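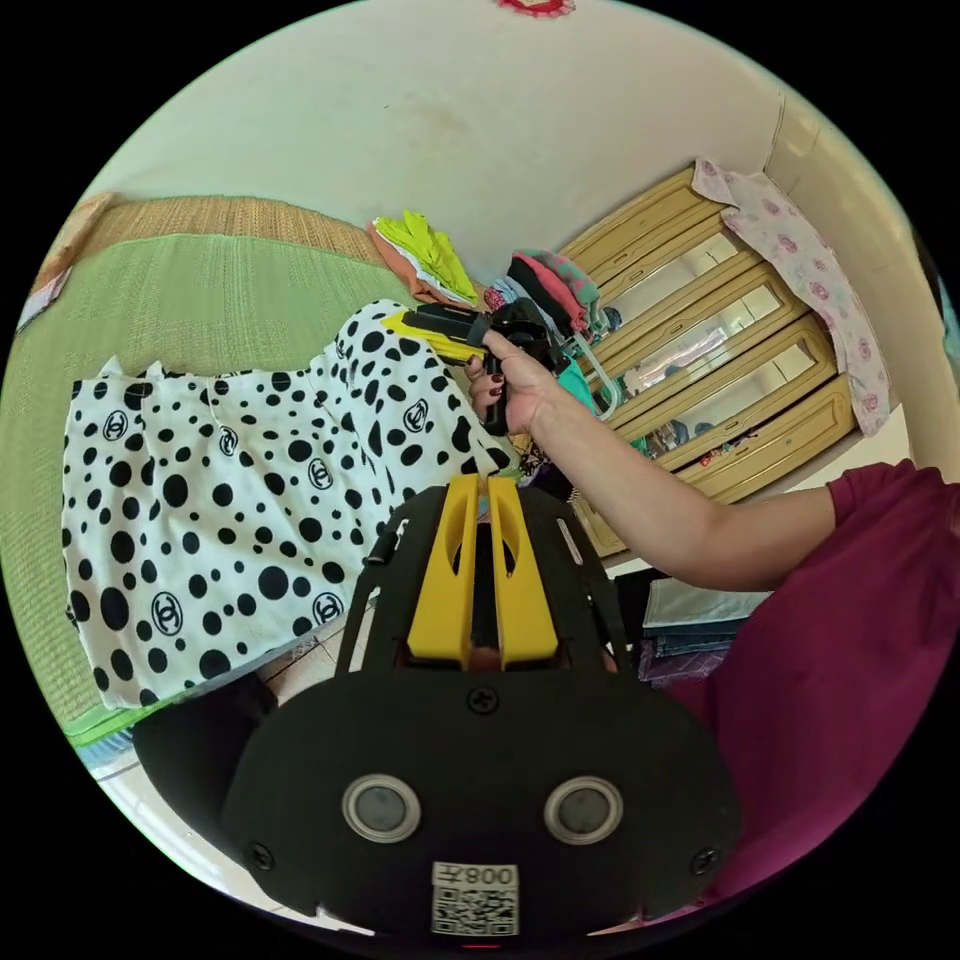
Nastel Questions "Skip the Wash" Claims Made for Zusorero Fabric Spray

Consumer group asks for test data before the product reaches more stores

BEVAN, November - Household consumer group Nastel today called on the makers of Zusorero, a spray sold as a replacement for home laundry, to publish the tests behind its advertising. The group says it has asked for them twice and has been sent a brochure both times.

Zusorero is advertised as giving a shirt or a set of sheets "the equivalent of a full wash" in 30 seconds. The label does not say what kind of wash, at what temperature, or who compared the two. A footnote on the back of the bottle refers to "400 satisfied households." It gives no details of how those households were picked or what they were asked.

"Four hundred people saying they like the smell of something is a marketing result," said a spokesperson for Nastel. "We would like to see one dirty shirt, one clean shirt and a number that tells us the difference."

Nastel ran its own survey of members this fall and received 3,803 replies. Most of those who had tried a laundry spray of any brand said they went on washing their clothes as often as before. Many said they used the spray on top of their normal detergent, so their costs went up. The group notes that its members chose whether to answer and that the survey should be read with that in mind. It does not claim to show how well any one product works.

The savings claim also needs a closer look, according to Nastel. The Zusorero website says a family can save 2,000 gallons of water a year by "skipping every other load." That figure appears to assume an old top-loading washer and a family that does laundry nearly every day. Owners of newer machines would save far less, and the website's calculator has no place to enter a machine's age or type.
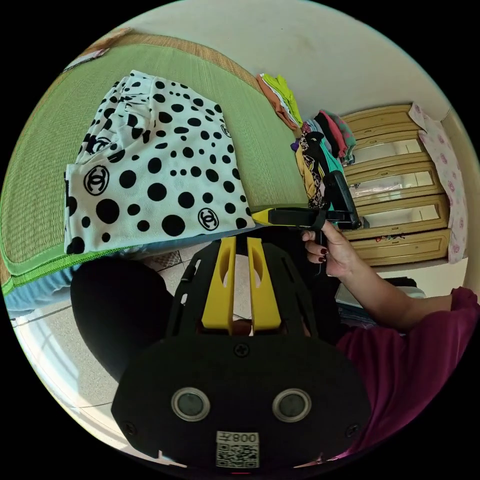
A folded polka-dot garment on a woven mat, with more folded clothes behind it.

Nastel has hired the testing firm Boter to compare Zusorero with plain water in a spray bottle and with an ordinary cold wash. Boter will use 2,000 fabric swatches in cotton, polyester and blends, stained with sweat, cooking oil and coffee. Results will be released in full, including any that favor the spray.

"If it works, we'll say so," the spokesperson said. "We have been told about miracle laundry balls, magnets and discs over the years - and we have a closet full of them."

Until the results are in, Nastel suggests that shoppers:

Check the care label before spraying anything on silk, wool or printed fabric.

Test a hidden spot first and let it dry fully.

Hang worn clothes up to air overnight, at no cost, before deciding they need washing.

Keep the receipt. Zusorero offers a refund, but only with proof of purchase and the bottle at least half full.

About Nastel

Nastel is a member-funded consumer group based in Bevan. It takes no advertising and accepts no free products from manufacturers. Copies of the survey questions are available from the Nastel press office on request.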